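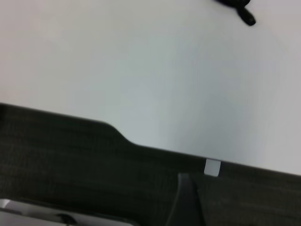

Letters to the Editor: Your Questions

Who can write in?
Anyone. You don't have to subscribe, live in Condasham or agree with us. Most of our regulars manage none of the three.

How long can my letter be?
Up to 15 sentences. We used to go by word count, but people began joining words together.

Do you edit letters?
Yes, for length, spelling and libel. We leave your opinions where we found them. If a cut changes your argument, we'll call before printing.

Can I stay anonymous?
Not usually. We print your name and town. Chalerm Somboon, our letters editor, will consider leaving them off if signing could cost you your job or your safety. Annoying your brother-in-law doesn't count.

Why wasn't my letter printed?
We get roughly 100 a week and have room for five. During the Wulach bridge toll business in April we ran 32 letters over two extra pages, and were then accused of ignoring the subject.

Can I reply to somebody else's letter?
Please do. Each side gets one reply, and after that you'll have to find each other's phone numbers. We won't supply them.

Will you print a letter I also sent to the Vitia paper?
No. They won't either, if they spot ours first.

I wrote it while angry. Can I take it back?
Until noon the day before we go to press. Email with "withdraw" in the subject line. We don't keep copies to read aloud at parties – there are no parties.

Do you accept poems?
We have accepted one. It was about parking.

Where do I send it?
Use the form on the Contact page, or mail it to the Letters Desk at our Ruangrit Street office. Handwriting is fine if a stranger could read it. Include a daytime phone number, which we won't publish.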